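Home | Talks | Kitchen notes | Archive | Contact

Speaker notes: Looking after the freezer at the top of the fridge
Rafail Vrettos
Jul 8, 2026

Start when people have their tea. Say good evening, thank Eusebio Puma for the hall and for printing the handout.

My first point is about the habit of waiting. Most of us clean the freezer when the drawer or the door does not close any more. By then the ice is thick and the work takes the whole morning. I want to ask the audience to do it earlier, when the frost is still a thin skin. In my home we do it two times in the year, and one of them is always in July, before the holiday, when we have eaten most of the food.

Pause for who has the freezer on top and who has it at the bottom. Let them raise hands. I speak mainly of the top kind, as I have this one in my kitchen and I know it better.

Second point, emptying. Eat down the freezer for one week. Write on paper what you have, and put the paper on the door. What is left goes in a cool bag with a newspaper around it. Tell the story of the peas from Fulon street (short, please, last time it was too long).

Third point, the plug. Switch off, take the plug out, and open the upper door fully. Put a towel on the ledge and another on the floor. Then a bowl of warm water inside, and close the door for a while. I allow 60 minutes for everything, with changing of the water. Do not use a knife. I say this slowly and I say it again. My cousin used a knife in Vundale and he had to buy a new fridge – it was not an old one.

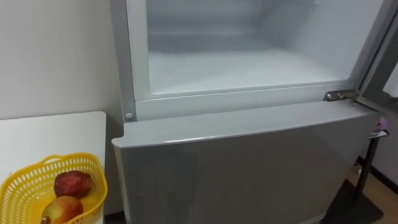
Fourth point, wiping. A soft cloth, warm water and a small spoon of bicarbonate. Begin with the ceiling of the compartment and go down, so the drops fall on the part which is not clean yet. The floor of it comes last. Dry everything well with a second cloth, also the corners, or the water will become ice again the same night.

The places people forget:
the strip between the two doors, where crumbs stay
the hinge, only a dry cloth here
the door seal, in the folds
the top edge of the lower door, which collects dust and finger marks

Ask if someone has a seal that does not hold. The test is with a sheet of paper closed in the door. If it slides out easily, clean the seal first and try again before you call the repair man.

Last point, putting back. Wait until the compartment is cold. Older food in front, new food behind. Leave a little space for the air.

Questions. If they ask about the spray from Cakero, I have not tried it – say so and go on. Give out the handout at the end and not before, otherwise they read and do not listen.

Recent talks
Drying herbs in a small flat
Mrs Triantafyllou's way with jam jars
Sharpening kitchen knives at home
What to keep in the lower shelf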